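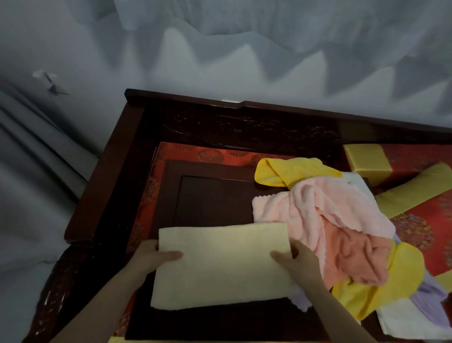
Hard water and stiff towels, is a softener worth it??

Laundry & Cleaning > Water Problems

dellamarsh49
Posted 2026-02-22

ok so we moved to the Trandutby side of the county in October and every towel we own has gone crunchy. Same detergent, same washer, same everything. City water report says 132 ppm hardness. Guy from Blackwood came out and quoted 1,709 installed for a softener. Husband says no way, just use vinegar. I say vinegar is for salad. Who is right. Need to tell the Blackwood guy something before the quote runs out

gravelpit_ron
132 is not that bad. I've got double that and never owned a softener. you're using too much soap. Everybody uses too much soap. Cut it in half and run a hot load with nothing in it first

tansy_b
Agree w/ Ron on the soap, disagree on the rest. 132 is plenty to bug you if your old place had soft water. What was it before?

dellamarsh49
no idea what it was before, we had well water and never tested. Towels were fine though

also I already use half a cap

gravelpit_ron
half a cap of WHAT. the caps are huge now

dellamarsh49
Jirnau liquid, the unscented. line 1 on the cap. sometimes a bit under

ignacio_a
Ignacio Achterberg here, did appliance repair a long time, retired. Two things. Fabric softener coats the loops and makes them worse over time, quit that first if you use it. Second, what do the flat woven things do? Dish towels, napkins. If those come out ok and only terry is stiff you may just be underdrying or overdrying. Terry shows it first. Try taking them out of the dryer 30 minutes in and give them a good shake, then finish.

dellamarsh49
no softener, haven't in years. Flat stuff hmm.
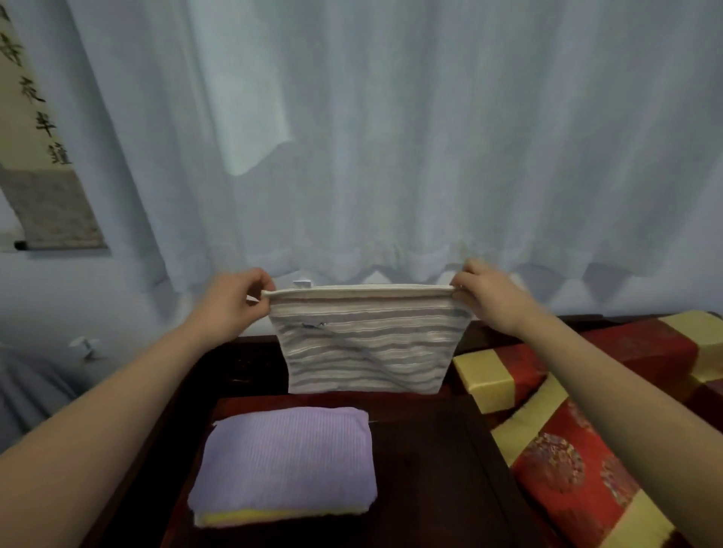 the striped one, cream and gray-blue. thick hem on top

That one comes out ok I guess? Bit rough at the hem. The terry is what's awful, like a doormat

ignacio_a
Then I would not spend seventeen hundred yet. Rolled hems are always rougher, that's several layers of cloth, doesn't mean much.

pinwheel_kay
Ok but can we talk about how softeners save your water heater?? everyone acts like it's only about towels. My sister's heater got so full of scale it sounded like popcorn. She put in a Torkuvo unit, did it herself, and no more popcorn. Della I'd get it if you can swing it. Not from Blackwood tho, get a second quote, that price seems high for your hardness

gravelpit_ron
"sounded like popcorn" = she never flushed it. flush it once a year. free

pinwheel_kay
Ron not everyone wants to be down in the basement with a hose every year

gravelpit_ron
its once a year

tansy_b
Vinegar, for the record: half a cup in the rinse, not every load. I do it every few weeks. Every load and it can be hard on the rubber parts in the machine. And NEVER with bleach. Somebody always misses that part so I'm saying it twice, never with bleach

Washing soda is the other one. Cheap. Goes in with the wash, not the rinse. Don't do both in the same load, they cancel out

dellamarsh49
husband is going to be unbearable about the vinegar
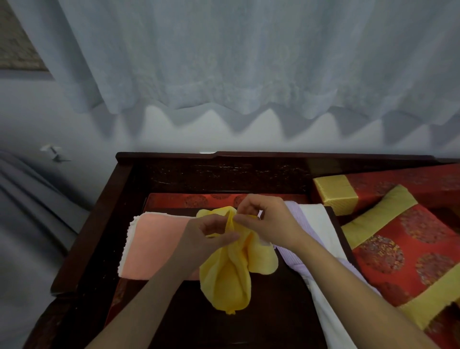 Ok so test plan. I'm doing washing soda in one load and plain in another, same dryer setting, no vinegar yet so I don't mix things up. Small stuff only because I'm not rewashing 49 towels for science. The yellow one is going in the soda load, it's little and it has that terry kind of texture so should show a difference quick. Red brocade with the medallions is staying far away from all of this, it doesnt go in the machine ever. Will do three washes each before I decide anything. Blackwood guy can wait

ignacio_a
Good plan. Same load size both times or it tells you nothing. And don't pack the drum, towels need room to rinse.

pinwheel_kay
still say get the second quote while you wait. doesn't cost anything

tansy_b
does your dryer have a moisture sensor? wipe it down. Mine had a film on it and was shutting off at weird times

dellamarsh49
it has the two little metal bars, never cleaned them, didnt know you were suposed to. Going to look now

gravelpit_ron
rubbing alcohol and a rag. and measure the soap with a spoon, not the cap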